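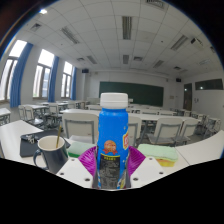

Protocole de Lurnuna

Le protocole de Lurnuna est un ensemble de règles de bonne pratique pour l'enregistrement de démonstrations de manipulation au moyen de pinces tenues à la main. Il sert à préparer des données destinées à l'apprentissage des robots. Rédigé par Lihua Zhong et Ximeng Xue, il est employé notamment par les équipes de Ganer et de Markuvlow.

Domaine d'application

Le texte couvre la saisie, le déplacement et le dépôt d'objets courants – bouteilles, tasses, éponges, petits ustensiles – dans des locaux ordinaires tels que salles de classe, bureaux ou cuisines. Les produits dangereux, les lames nues et les récipients sous pression en sont exclus. Les bras motorisés relèvent d'un document distinct.

Préparation du poste

Les objets sont posés sur un plan stable et dégagé sur son pourtour. Le protocole n'impose pas de fond neutre : le mobilier, les fenêtres et le tableau d'une salle peuvent rester visibles. L'éclairage, naturel ou artificiel, ne doit pas changer au cours d'une même série. Les bouteilles sont fermées par leur bouchon. Les vis de fixation des doigts sont contrôlées avant chaque série, et tout doigt souple déchiré est remplacé.

Exécution

Une bouteille se saisit debout, par le corps, les deux doigts placés de part et d'autre. L'opérateur évite de serrer au point de déformer la paroi. Chaque prise commence pince ouverte et se termine pince ouverte, après le dépôt de l'objet. Une série compte au plus 24 prises, avec une pause obligatoire entre deux séries. Les prises manquées sont conservées et signalées comme telles.

Vie privée

Aucune personne étrangère à l'enregistrement ne doit être reconnaissable. Les écrans et documents nominatifs sont retirés au préalable. Les étiquettes commerciales sont admises.

Révisions

La version 2, établie avec Jiahui Qin, a ajouté les règles sur les prises manquées. La version 4, parue en novembre, a repris les remarques issues d'un essai de 1027 prises mené chez Kettler sous la direction de Rongrong Yin. La limite par série, jugée trop basse par certains utilisateurs, y a été maintenue.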